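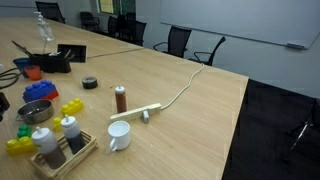 The long table in the meeting room, mid-sort.

I spent most of the afternoon clearing out the shared cupboard at Skoryk. Tamara Romaniuk had asked for it back in February and I kept putting it off. The only surface big enough to lay everything on was the conference table, so I booked the room for 2 hours and started carrying.

Office cupboards fill up with kitchen stuff. We had sauce bottles, plastic cups, a steel bowl with a little handle and a black caddy of utensils. I put the caddy at the far end by the pump bottle, which doesn't have much left in it. The caddy goes back to the kitchen. The pump bottle can go once it's used up.

The big toy bricks are from the family day at Titelcombe. Orest wants them for his kids, and he can have them. I only found a few, so if you have more in a drawer, leave them on my desk.

Cables are the slow part. I coil each one, then try to find what it belongs to. Anything without a match by the end of the month goes to electronics recycling.

Still to do: wipe the shelves, buy two bins with lids, and ask Nadiia if the kitchen wants the bowl.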